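Votham has put a copy of a film costume on general sale, and the pattern work took longer than the sewing. The garment is the gray traveling coat from the fantasy feature "Gosilgate," cut for the screen by costume designer Sosina Assefa and regraded for stores by Rekha Menon, technical designer at the label.

Menon worked from the original, which has 27 panels and no side seams. "A film coat is fitted to one body and one posture," she said. "We had to find where the ease was hidden before we could grade it." The store version keeps the panel count and drops the hand-stitched hem.
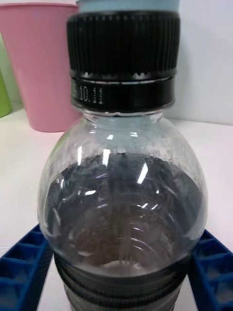

The cloth is a wool and linen twill woven by Grerkitz to match the film stock, and color was the main dispute. Assefa's original was aged with dye sprayed on by hand, a method that does not repeat well across a production run. Menon moved the aging to the yarn stage and had every lot labeled. She compares it to the small "10.11" printed on the black ring under a bottle cap. "You want a mark like that on the thing itself," she said. "Paper gets separated from cloth."

Assefa approved the third sample in June. She asked for two changes, a heavier collar interlining and a deeper back vent. "The vent was correct on the table and wrong on a person walking," she said. "It needed another 2 inches." 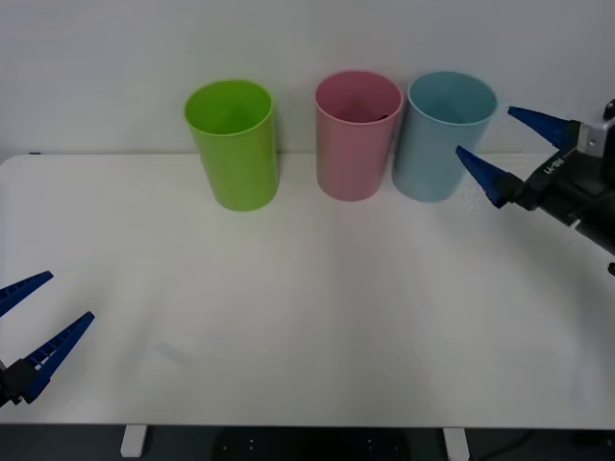
Cups in lime green, pink and pale blue.

The first run is 2,124 coats, sold through Valdovinos stores. A further 125 will be made with the hand-stitched hem, to order only. Menon said the lining is polyester in both versions, and that the sleeve can be shortened from the cuff by any tailor without moving the buttons.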